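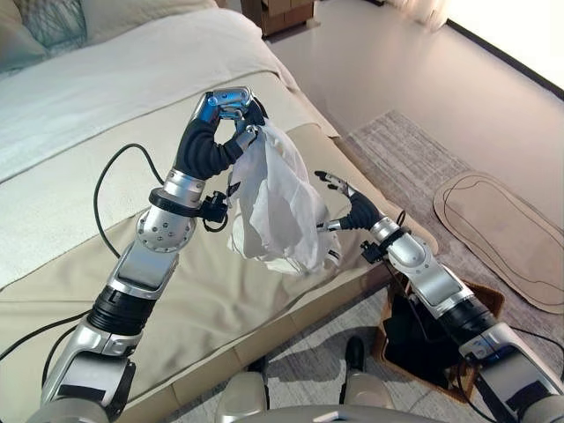

Does a duvet with a higher fill power keep you warmer?
Only if the fill weight is the same. Fill power measures how much volume a given mass of down occupies, so it describes the quality of the material and says nothing about how much of it was sewn into the cover.

I spent most of February reading about bedding because my old duvet had reached the point where the down sat along the bottom edge and the top third was two layers of cotton. What follows is what I worked out, mostly for my own reference when I have to do this again.

Fill power, in the US system, is the number of cubic inches that one ounce of down takes up in a cylinder under a light standard weight. A 700 fill duvet uses down that lofts to 700 cubic inches per ounce. The number on the label is a lab figure, taken after the down has been conditioned, and the down in a duvet that has been folded into a zippered bag for months will not match it on the first night. Mine took two days and a low tumble to come up.

Warmth depends mostly on the thickness of still air over you. Thickness is fill power times fill weight, divided by the area, with losses for stitching and for whatever the cover does to compress the fill. Two duvets can have the same loft and different fill powers. The one with the lower number will be heavier. Some people like the weight. I don't, but I can't claim that as a technical argument.

The two I compared were the Trasum and the Breron, both queen size. The Trasum is listed at 700 fill with a fill weight on the product page. The Breron is listed as "all season" with no fill weight anywhere, including the sewn-in label. I wrote to ask and was sent a link to the same page. I bought the Trasum. I would have been willing to pay less for the Breron and take the risk, but the price difference was small once shipping was added.

Construction

There are two common ways to stop down from moving. Sewn-through means the top and bottom fabric are stitched directly to each other in a grid. It is cheap and light, and every stitch line is a place with no insulation. Baffle box means there is a strip of fabric standing between the two layers, so the fill keeps its depth right across the seam. You can tell them apart by pinching the duvet at a stitch line. If your fingers meet with only fabric between them, it is sewn-through. If you can slide the top layer a little against the bottom layer, it has baffles.

Baffle boxes often have small gaps at the corners, left there so the factory can fill the boxes. Down goes through those gaps. That is how my old one failed. It had a big box pattern with open corners, and it spent years being shaken from the same end. I now turn the duvet end for end when I change the cover. It takes no extra time and should spread the drift.

Cover fabric

Thread count is the number of threads per square inch, warp and weft added together. It is a reasonable figure up to the point where manufacturers begin counting each ply of a multi-ply yarn as a separate thread. My duvet cover is sold as 729 thread count, and I have looked at it under a cheap loupe next to an older plain percale one, and I don't believe the number in the sense most people would read it. The yarns are plied. It is a good cover anyway, a bit heavy, and slow to dry.

For the shell of the duvet itself (the part you can't remove) a tight weave matters more, since it has to hold the down in. The usual failure is quills working through. If you find one poking out, pull it back in from the other side instead of drawing it out. Pulling it out widens the hole, and the next one follows it.

The weight of the outer cover also counts against loft. A heavy cover on a light duvet presses it flat, and you lose some of what you paid for. I measured mine with a ruler and a flat board, with the cover off and then on, and the difference was visible without the ruler. I didn't write down the figures and have no plan to repeat it.

Washing

The care label on the Trasum says machine wash warm, tumble dry low. The machine in my apartment is too small for a queen duvet to move freely, so I take it to the laundromat and use one of the big front loaders. Small dose of detergent, no softener, one extra rinse. Softener coats the down and the clusters stick together.

Drying is the long part. The first wash took 80 minutes in the dryer, in two stages, with the duvet taken out and shaken between them. Down feels dry on the outside of a clump well before the middle is dry. I find the clumps by hand through the shell and pull them apart. After the dryer I leave the duvet spread over a rack overnight, and if it smells of anything in the morning it goes back in. 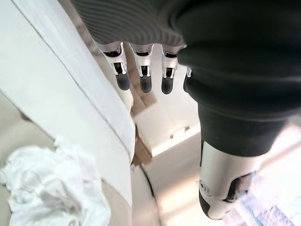
How often should a down duvet be washed?
Once a year is enough if it has a removable cover that gets washed regularly. Washing it more often wears out the shell and strips the natural oils that help the clusters spring back.

Room temperature

A lot of the advice about duvet warmth leaves out the room. I keep the thermostat at 58 overnight in winter, which is colder than most people like, and any "all season" rating has to assume something warmer. At 58 the Trasum is comfortable with a sheet and no blanket. When I had it at the same setting with the old duvet I was adding a wool blanket on top, and that compressed the down and made the problem worse. If you need a blanket with a down duvet, put it underneath, next to you.

Humidity also has an effect. Down takes up moisture from the air and from the person under it, and the loft drops over a run of damp nights. Folding the duvet back to the foot of the bed for an hour in the morning lets it dry out before the bed is made. I was making the bed as soon as I got up, so this was a change of habit. The improvement is small but I think it is real.

Mattress pad and what's under you

The insulation under you is a separate question. A duvet does nothing for heat lost downward, and a foam mattress handles this very differently from a spring one. I have a spring mattress with a Catow pad on it, a quilted cotton thing with elastic corners. The corners are the weak part. Two of them had come off the casing within the first year, and I resewed them with a zigzag stitch and heavier thread. They have held up since then.

I have not tried wool pads. They cost more than I want to spend to find out, and they can't go in an ordinary wash.

Things still open

I would like to know whether the loft figure falls in a straight line with age or drops quickly after the first few washes. I have one data point so far. I marked the center of one box on the shell with a laundry pen and will measure the height there after each wash, using the same board.

I would also like a better way to get the cover on. The method where you roll both together and turn the end inside out works with a light cover. With the 729 one it jams at the corners. For now I tie the two far corners first and shake.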